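12 December 2020

Bench day, mostly. I finally got the short bench into a state I can live with, and I'm writing down where things went before I forget and Sebastian asks me (he will, he's in after lunch and he never remembers which side the pipettes are on).

The black top got a proper wipe-down first. There was a sticky patch from the Mulach prep that I'd been working around since July, and it took 15 minutes and a lot of paper towel. The wall behind is still scuffed and I don't care — paint is somebody else's budget.

Pipette stand goes on the left from now on. I know Sima has theirs on the right, but I reach across myself every time when it's over there, and I've knocked a tip against a beaker more than once that way. So left, with the blue bar running along the bench and the single-channel hanging off it where you can grab it. If you take it down, please hang it back up! Don't lay it flat with liquid in the tip, I've cleaned that barrel enough times this year.

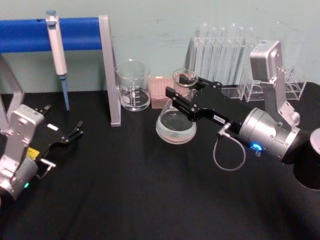

Glass goes toward the middle and right. I like the beaker near the stand and the Erlenmeyer out in front, where there's some room for pouring, and the pink tip box back behind the glass. The box is a little annoying to get at there, I admit. Might swap it forward next week and see if I curse less.

Pouring notes, for the Odel rinse series: small beaker into the flask, slow, lip right over the neck. I did 3 practice rounds with plain water this morning and spilled on the first one, a few drops down the outside of the cone. Don't trust the printed marks on the beakers for anything that matters, they're fine for "is this near 100 mL" and that's it. Measure with the pipette or the cylinder.

To do: order tips (down to 2 boxes in the drawer), relabel the beakers where the pen has rubbed off the white patch, ask Serska whether the replacement stopper ever shipped. Also find the good squeeze bottle — I had it yesterday, it was next to the sink, and now it's gone.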